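About Vestero
Home / Company / About us

Vestero packs and delivers shelf-stable groceries in reusable cloth bags. We operate from a single building in Kesinport and supply offices, student residences and private households on a weekly or monthly schedule.

What we pack
The range is limited to goods that keep at room temperature: dried noodles, rice crackers, tofu snacks, roasted nuts, tea, sauces and tinned fish. The catalogue holds 500 lines. Fresh, chilled and frozen goods are outside our licence and we do not handle them.

Much of the snack range is imported and carries its original packaging. Where the label is not in English, a translated ingredient and allergen sheet is filed under the item code and a copy goes out with the order.

How an order is packed
Each order is picked to a tray, checked against the sheet and moved to a table for bagging. Tins and jars go in first, upright. Boxes stand along the sides. Flat pouches are laid on top, where the weight of other items will not crush the contents. The fabric is folded over the last layer and the order tag is tied to the handle.

Orders received by noon are packed within 24 hours. Orders that include glass are double-bagged and marked on the tag.
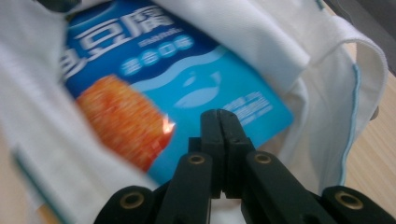 Bags are returned empty at the next delivery. They are shaken out, washed, dried flat and inspected at the seams. A bag with a split seam is repaired once. After a second split it is cut down for cleaning cloths. We keep 800 bags in circulation, in two sizes. The small size is called Aliyu and the large size Clomura, and both names appear on the order form.

Organization
The company is managed by Souad Saber, who is also responsible for purchasing and for the allergen file. Packing staff are trained on all stations and rotate daily. Stock is counted in full every January, and deliveries are suspended for the two days of the count.

Contact
Vestero, Unit 1829, Kesinport
Orders and account changes: use the form on the Orders page
Bag returns outside the delivery schedule: side entrance, weekdays

Page last revised March 18, 2021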